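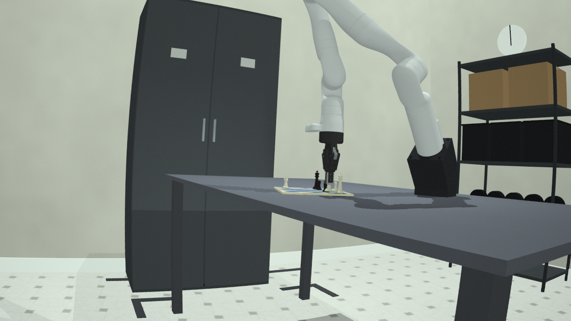 Lejla Mujić learned to play chess at a kitchen table

I'd been meaning to catch up with Lejla Mujić for ages, and in the end we managed it on 3rd January, when half of Feklow was still away on holidays and the bakery had only fruit buns left. She ordered two of them, moved the sugar bowl out of the way and started talking before I'd found my pen.

Lejla runs the Saturday chess club at the Herisell library. She took it over in March from Velimir Ristić, who started it with a box of donated sets and a kettle. She'd never run anything before, she told me, unless you count a netball roster.

"Velimir rang and said he wanted his weekends back," she said. "I thought he was asking me to help find someone. I was on the phone for ten minutes before I realised I was the someone!"

She learned from her grandmother, on a set with a cork for one of the bishops. The family played after dinner with the radio on, and the rules were a bit loose. Her grandmother let you take a move back if you'd done the dishes. Lejla was 39 before she played a stranger, at an open day in Coutinho, and she lost in what she remembers as no time at all.

"I'd never even seen a chess clock," she said. "I kept forgetting to press it. The poor man kept pointing at it, very politely, and I thought he was telling me it was nearly lunch."

I asked what brought her back after that, because I'd have gone straight home and taken up knitting (I did once, over much less). She laughed and said the man, Jamie Yeoman, had offered to go through the game with her afterwards. They sat on the steps outside with a pocket set and he showed her the spot where she'd gone wrong. She still plays him by post, and yes, I mean postcards. She's got over 100 of them in a biscuit tin.
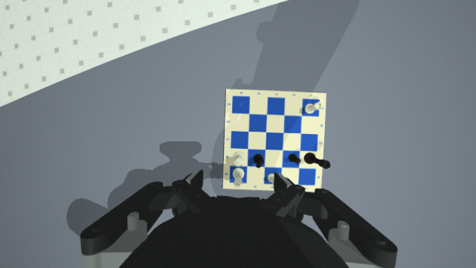
Teaching the little ones

Most of the club is kids these days, with a handful of grown-ups who come for the company. Lejla doesn't start beginners with a full set. She gives them kings and pawns and lets them muck around for a few weeks, then brings in the rooks, and the knights come last of all.

"Knights make them cry," she said. "Well, one cried. But I still think about it."

Despina Babić, whose twins go every week, had told me before I met Lejla that her boys now play in the car with no board at all, shouting squares at each other. I passed this on and Lejla put down her bun, absolutely delighted. She said she'd never taught them that. She'd taught them the names of the squares, and they'd worked out the rest by themselves somewhere on the Dorar road.

The club costs $2 a session, and that goes on milk, biscuits and lost pawns. She did apply for a grant of $300 to buy proper clocks and hasn't heard back. Meanwhile they use an egg timer shaped like a hen, and the kids would riot if she got rid of it.

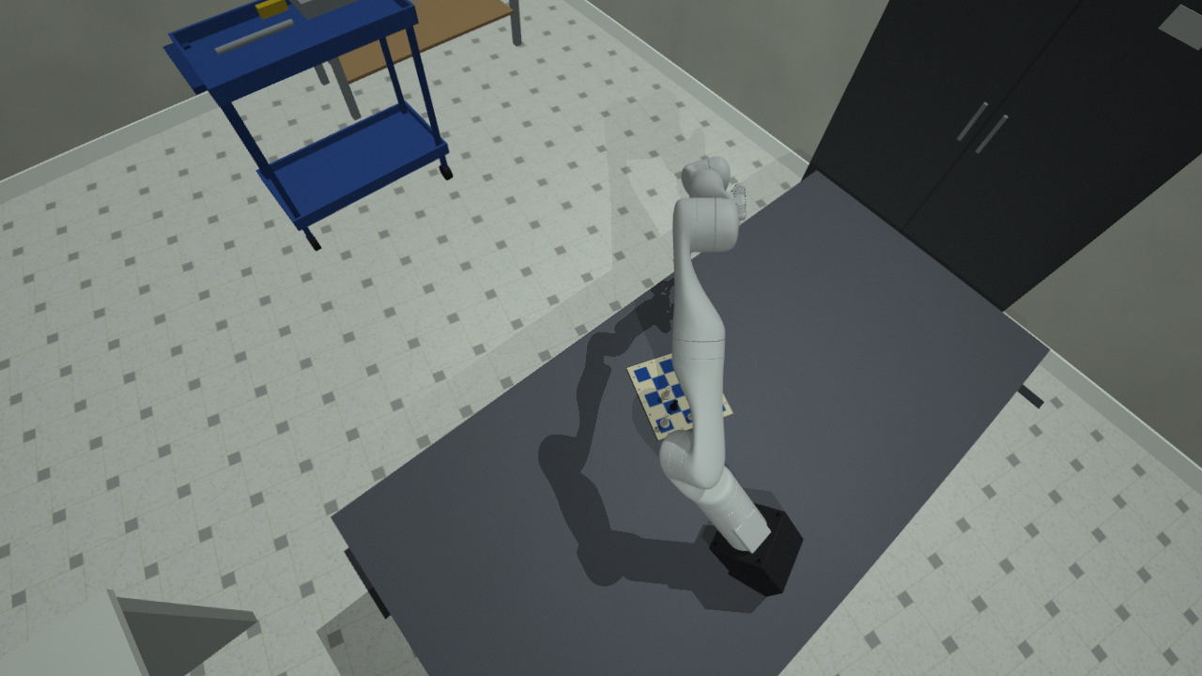 We got onto boards after that, and I should have known she'd have opinions. The club's are all roll-up vinyl in green and white, and her grandmother's was brown and had a burn mark from an iron. I have a soft spot for a blue and white board with a cream border, like the small one lying on the table behind that tall white arm, and I told her so. Lejla is firmly a brown-board person. She reckons anything brighter makes her eyes jump about when she's tired, though she admitted the kids would play on a purple one if she let them. Lilian Mohamedi at the library has apparently offered to sew them a giant one out of old curtains, and the colours are still being argued over.

I asked whether she'd like to play in a tournament again. She thought about it through most of the second bun.

"Maybe Coutinho," she said. "I know about the clock now."

Then she asked whether I played, and I said badly, and out of her handbag came the pocket set. I lasted long enough for my tea to go cold. She did offer to let me take a move back, but only if I carried the plates up to the counter, so I did.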